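27 Aug 2021
Bench 2, gripper consumables and next year's equipment list

Finger pads again. The mesh on both fingers has picked up dust and pale patches, and the strip along the top of the right one is fraying. Current set fitted in April. Wustora quote 9 pounds a pad in packs of 14, delivery not stated. Bunent will only sell the complete finger, 142 each, pads bonded on. Two fingers per arm makes that silly money for a wear part. Put down one Wustora pack and no Bunent fingers.

Lighting. Clip-on gooseneck lamps do the job for cable work but the white flex ends up on the table with everything else. Costed a fixed overhead panel from Gondelell — more than 142 before brackets, so it goes on the second sheet, not the first.

Power. Want sockets under the bench edge. Not priced yet. Ask Urrego whether their bench rail takes a switched strip or needs their own unit.

Spare wrist camera: leave until the pads are settled. Same budget line.

Cable tasks carry on with the present fingers. Inline rocker switch is the awkward target, small housing and the flex pulls it round. Jaw width is ample for it. Check pad grip on thin flex before ordering, in case the coarser mesh is the better buy.
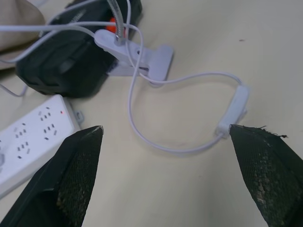
Wustora's price is for the fine mesh only, so get the coarse one quoted before the pack goes on the sheet. I would also order two packs. One won't last to April at the rate bench 2 gets through them, and we'd pay carriage twice.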